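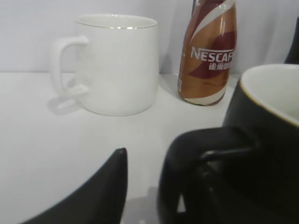

Polville Review Scores

Scores and short comments from players of Polville, the co-op dungeon game by Gratex. One row per review, 895 rows in all, from 272 players. Collected by Lilibeth Navarro for the Hagedorn fan wiki.

Files
reviews.csv — the main table
patches.csv — patch names and release dates

Columns in reviews.csv
player: a number, no usernames
platform: pc or console
hours: time played when the review was written
score: 0 to 10, half points allowed
comment: free text, may be blank

Known problems
Console hours are rounded up. Reviews written before patch 3 use the old class names, so Warden and Keeper are the same class. Two rows have no score.

Last updated July 7, 2022. Free to reuse with credit to the wiki.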